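Skatmont Demonstration Kit - Set-up Guide
Section 6: Running the Kit at an Open Day

6.1 Scope

This section covers the use of the kit in front of visitors. It assumes that the arm is mounted, the controller has been updated, and the operator has completed the checks in Section 4. For installation of the kitchen simulation package (Clendby scenes), see Section 5.

An open day session has two parts. In the first, the arm runs a fixed program behind the barrier. In the second, visitors watch or steer the simulated arm on the large display. The two parts use separate logins and must not run at the same time from one workstation.

6.2 Before the doors open

1. Place the barrier posts at the marks supplied with the floor plan. Do not move them inward to make room for more visitors.
2. Confirm that the emergency stop is within reach of the operator's chair. Press it, check that the arm holds position, and reset it.
3. Start the controller. Wait for the steady green status light.
4. Log in to the workstation as "demo". The "service" login leaves the speed limit unlocked.
5. Load program 197 and run it once from start to finish with the area clear.
6. Turn on the large display and set it to mirror the workstation.

CAUTION: The speed limit is stored with the login, not with the program. If you switch users during the day, repeat step 5 before letting visitors back to the barrier.

NOTE: The Noguchi display adapter has to be connected before the workstation is started. If it is plugged in later, the picture appears on the workstation screen only.

6.3 Staffing

Two trained people are required whenever the arm is powered. One operates. The other stands at the barrier and answers questions. The operator does not answer questions while the arm is moving.

For the simulation part alone, one person is enough, provided the arm has been powered down at the main switch and the key removed.

6.4 Arm demonstration

1. Announce that the arm is about to move.
2. Press Run. The arm leaves its rest position after a short tone.
3. Let the program finish. Do not pause it partway to explain a step - resume from pause starts at the last waypoint, and visitors may take the return movement for a fault.
4. When the arm is back at rest, press Hold and take questions.

CAUTION: Never hand objects to the gripper during an open day, even at reduced speed. Visitors, children in particular, will copy what they see.

6.5 Simulation demonstration

1. Close the arm program and log out. Log in as "sim".
2. Open the Clendby launcher and select Kitchen, then Blender.
3. Wait until the scene has loaded and the shadows have settled. On older workstations the wall tiles load last.
4. Check the starting view. The blender stands on the marble table, and the gripper is at the lower front of its base, just below the dial.
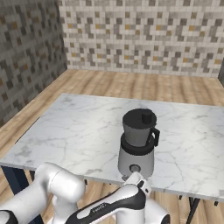

5. Press Start. Visitors can now move the simulated arm with the handset. Set the handset to Coarse for first-time users and to Fine for anyone who asks for a second turn.
6. Limit each turn to four minutes. The timer is in the top menu under Session.
7. Press Reset between visitors. This returns the arm and the blender to their starting positions and clears the previous log.

NOTE: Reset does not change the camera view. To restore the view, press Reset and Home together.

NOTE: The simulated gripper has two fingers. Groups who saw a Rovora suction tool at an earlier event may expect the same one; it is not included in this package.

6.6 Common faults during a session

Handset does not respond: Check that the scene is running and that the "sim" login is in use. If both are correct, unplug the handset, wait for the tone, and plug it in again.

Simulated arm shakes against an object: The visitor is pushing into the contact limit. Ask for the handset to be released, then press Reset.

Large display goes blank: Continue on the workstation screen. Restarting the workstation takes longer than most groups will wait.

6.7 Closing down

1. Finish the current turn and press Stop.
2. Export the session log if it is needed. Logs are deleted at shutdown.
3. Switch off the large display, the workstation, and the controller, in that order.
4. Remove the key and return it to the person named on the kit label.
5. Leave the barrier in place until the last visitors have left the room.

Section revised Mar 15, 2019. Send corrections to Colette Ferrand, Skatmont documentation.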